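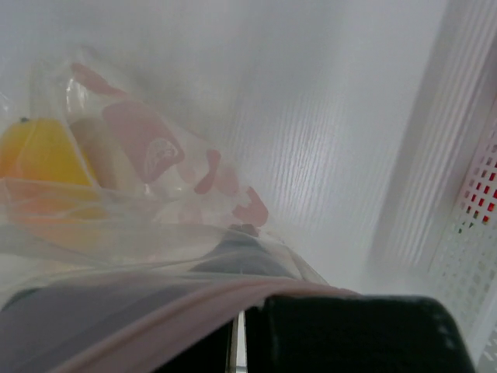

3.2 Storage conditions and sampling

Loaves for the storage trial were baked at the Brirkelow site from a single batch of white wheat flour and left on wire racks until the crumb reached room temperature. Each loaf was then assigned to one of 2 storage treatments: sealed film bags, or paper bags folded over at the top. All bags were kept on open shelving away from direct light. Room humidity was logged but not controlled, and this should be kept in mind when the results are set beside those from climate cabinets.

Crumb firmness was measured on slices taken from the middle of the loaf. The end slices were discarded. The probe was driven to a fixed depth and the peak force recorded; 90 slices were tested in each treatment. Crust samples were weighed, dried overnight and weighed again to obtain the moisture content.

Figure 4 plots firmness against storage time. Loaves in paper firmed faster over the whole period, and their crusts stayed crisp for longer. In the film bags, water moved from crumb to crust and was held there – the crust turned leathery well before the crumb was judged stale. Surface colour, scored on the Maillard scale used in Section 2, did not change in either treatment.

Figure 4. Peak force on crumb slices by storage treatment. Bars show the standard error.

Two loaves from the December batch were left out of the analysis after mould was found on the cut face. Both had been stored in film. Their removal did not alter the ranking of the treatments, though it widened the error on the last sampling point. A repeat with part-baked rolls is described in Section 3.3, where the smaller ratio of crumb to crust makes the movement of water easier to follow.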